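Been playing the new Zenar record since it came out in October. A few notes, in no order.

Zenar is a quartet: alto, vibes, bass, drums. No piano. They recorded it at Storier, a 324-seat room with a dry sound, and you hear every mallet.

The album is called Bradumon. Nine tracks, all originals except the closer. Five of them are under four minutes, short for this band. Their last one had a piece that took up a full LP side.

Track two is the one I'd start with. The bass has the melody for the first chorus and the alto doesn't come in until the bridge. When it does, it stays low in the horn.

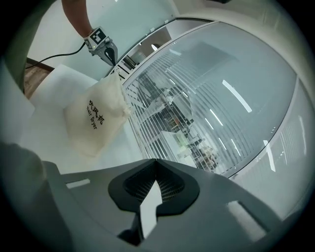

Photo: Aliyu

The vibes player uses very little motor on this one. The notes come out straight and stop early. On the ballad I would have liked more ring, but it suits the fast tunes.

Drums are mixed a little far back on side A. Side B is better. I checked on two sets of speakers and a pair of headphones and heard the same thing on all of them.

The title track is in 5 and doesn't make a fuss over it. I was on my third listen before I tried to count it.

The closer is an old waltz played once through with no solos. Under two minutes. I wish they had taken another chorus.

Vinyl is a run of 500 and the shop at Storier still had copies when I wrote this. The download has the same nine tracks. Liner notes are one page, mostly session details.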